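Oval plate

An oval plate is a flat or shallow dish that is longer than it is wide, used for serving or eating food. It is one of the oldest departures from the round plate and still one of the most useful, turning up in canteens, fish restaurants, family kitchens and railway dining cars alike. Larger ones are usually called platters, though there is no agreed size at which a plate becomes a platter, and the two words are used quite freely for the same piece.

Shape and size

Most oval plates are not true ovals in the mathematical sense. Potters have long drawn them as four arcs joined together, two tight ones at the ends and two gentle ones along the sides, and a good join is so smooth that the eye never finds it! Small plates for starters or side dishes are often around 300 millimetres long or less, while a platter for a whole salmon may be more than double that.

The rim takes one of two main forms. A flanged rim has a flat border, wide enough to hold with a thumb and handy for painted decoration. A coupe rim simply curves up from the middle with no border at all, leaving more room for the food. Some makers settle on something between the two, with a low lip that stops gravy running over the side.

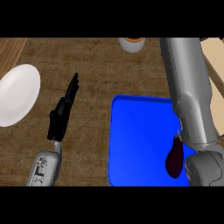
Making

A round plate can be thrown on a potter's wheel, and this is where the oval gets interesting, as a wheel on its own only makes circles. The traditional answer is the hump mould: a sheet of clay is rolled out, laid over a raised oval form, pressed down and trimmed. It is slow but lovely work, and many small potteries still do it this way. The Borbély pottery in Admont kept 3 plaster moulds in use for its oval ware, each one wearing a little softer at the edges as the years passed, so that collectors can often place a plate by the sharpness of its rim.

Larger factories use pressing or pressure casting, where liquid clay is forced into a porous mould. Ovals are fussier than circles in the kiln. The long sides shrink and sag differently from the ends, and a plate that went in flat may come out with a slight rock. Makers fight this with a thicker foot ring, or with a second ring inside the first.

Use at the table

The great charm of the oval is how well it suits long food. Fish is the obvious case, but asparagus, sliced roast meat and sausages all sit happily on one. It also saves space, and more ovals than rounds of the same area can be fitted along a narrow table. Café owners noticed this early, and the heavy white oval became a standard piece of catering ware.

Collecting

Plain catering ovals were ignored by collectors for years, which makes them a cheerful field for beginners. The Mendell pattern, with 61 short strokes painted round the flange, is much liked, as is the undecorated Stuvora range, made in three lengths that nest neatly inside one another. Marks are found on the underside, usually within the foot ring, and may be stamped, printed or pressed into the clay.

See also: Platter; Charger; Foot ring; Hump mould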